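Home Boards New posts Members Search Log in

Skodthorpe Makers Board > Sewing and Soft Furnishings > Lining or no lining for a north window?

wultik47
Right, I've finally got fabric for the back room and I'm so pleased with it! Plain pale cotton, pencil pleat heading. The window faces north and gets hardly any sun. Do I line it or leave it alone?

Rocío Quintero
Line it! Always line it. Cotton on its own hangs like a tea towel, and a decent lining gives you those lovely deep folds. Mine have been up 12 winters and still look smart.

fondico_fan
Disagree, sorry Rocío. A north room needs all the light it can get. I'd leave them unlined and put the money into more width – two and a half times the track, never less.

Rocío Quintero
Width yes, absolutely. But you'll feel the draught come January, and then you'll be on here asking about thermal blinds.

N. Barasa
Could you make a detachable lining? Separate tape, same hooks, off in July and back on when it turns cold. I did it for my mum's flat and it took one Saturday. She loves them.
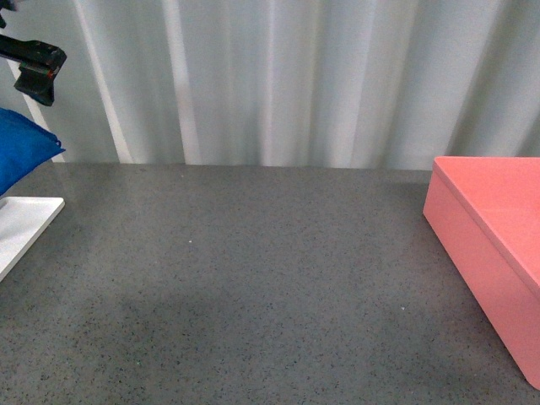
Whichever way you go, wash the fabric before you cut. Mine shrank by a good hand's width and I was very glad I'd waited.

fondico_fan
Oh, detachable is clever. I still wouldn't bother with it myself, but I take the point about winter.

wultik47
Detachable it is! Fabric's in the machine now. Does the lining want the same fullness, or can I skimp a bit?

N. Barasa
Skimp away, one and a half is plenty – and hem it a touch shorter so it doesn't peep out.

We use cookies to keep you logged in. Accept Manage settings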